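The back-of-house binder at the hotel in Cundthorpe finally fell apart in February, so I'm typing up the parts people used to come and ask me for. I ran the housekeeping and party setup there long enough that I now do most of this at home without thinking, and my family finds it a bit much. Take what you like!

## Sheets and towels

Fold fitted sheets while they're still a touch warm from the dryer. Tuck two corners into the other two, lay the thing on a table, fold the elastic side in, and then fold it in thirds like a letter. It won't look like the package from the store and that's fine, it just has to stack.

Skip the fabric softener on towels. We quit using it the summer the pool guests complained that the towels pushed the water around, and half a cup of white vinegar in the rinse did the job after that. Please don't mix the vinegar with bleach, ever, not even a splash left in the drawer of the machine.

Keep one set per bed in the room where the bed is. I used to keep everything in the hall closet and I'd be in there at midnight with my arm behind the beach blankets looking for a pillowcase.

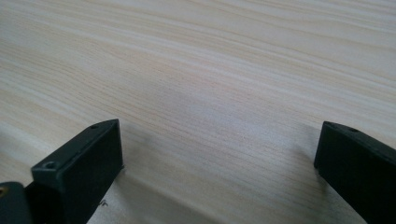
Hạnh Tạ wrote back that she irons pillowcases damp and never the sheets, since the top foot of the sheet is the only part a guest looks at, and she folds that part over the blanket so it presses itself flat. I tried it in the spare room and I'm sold. I do still iron the tablecloths, but I iron them on the table, over a bath towel, so there's no carrying them down the hall and creasing them all over again.

## Stains after a party

Theme nights wrecked our linens, and the worst ones were always the decade parties, with the face glitter and the blue cocktails. A few things that worked for me:

- Red wine: blot, then cold water with a little dish soap, then blot again. Salt is all right if you're busy and have to leave it for a while.
- Candle wax: let it get hard, scrape with the back of a butter knife, then a paper towel and a warm iron. Change the paper towel often or you're just moving the wax along.
- Lipstick on napkins: dish soap straight on it, dry, before any water goes near it.
- Glitter: a lint roller first, then wash that load alone. You'll still find it at Christmas.
- Sunscreen on white cotton: dish soap again, and no bleach, which can turn the spot a rusty orange (I learned that on 28 robes). 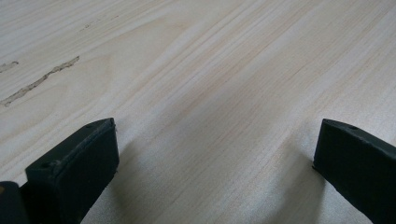
## Getting a room ready for people

Open the window before you do anything else and leave it open for 20 minutes, even in the cold. Air does more than any spray. Then go top to bottom, dry before wet: dust the lamp and the shelf, do the mirror, wipe the surfaces, and vacuum your way backward out the door.

For mirrors I use a flat-weave cloth, barely damp, and a second dry one right behind it. The Runix cloths we had in the linen room were great for this until somebody washed them with the bath mats, and they came out wearing a fur coat. Wash your glass cloths by themselves.

Sit on the bed when you're finished. Really sit there, where a guest would, and look around. You'll see the cobweb over the curtain rail and the sock under the chair, and you'll find out whether the lamp can be reached without standing up. At the hotel we did this in every room on a new trainee's first morning and they always thought I was kidding.
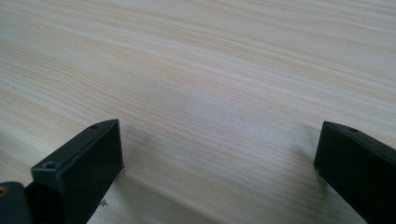 The other thing I do from the bed is check for noise. Fridge hum, a dripping faucet, a hanger tapping in the closet when the air comes on. A felt pad behind a headboard costs next to nothing and it'll save your guest from hearing every time they roll over, and it saves your wall too. We put them up all along the Cuadros wing one slow winter and the calls to the desk at night dropped off nicely.

Last bit for now, a small tray by the bed: a glass turned upside down, a bottle of water, the wifi password written large, and a couple of tissues. Leave the decorative pillows off. People put them on the floor, you pick them up, and everybody's back is worse for it.

I still have the pages on coffee urns and getting smells out of suitcases, I'll type those when I find my other glasses.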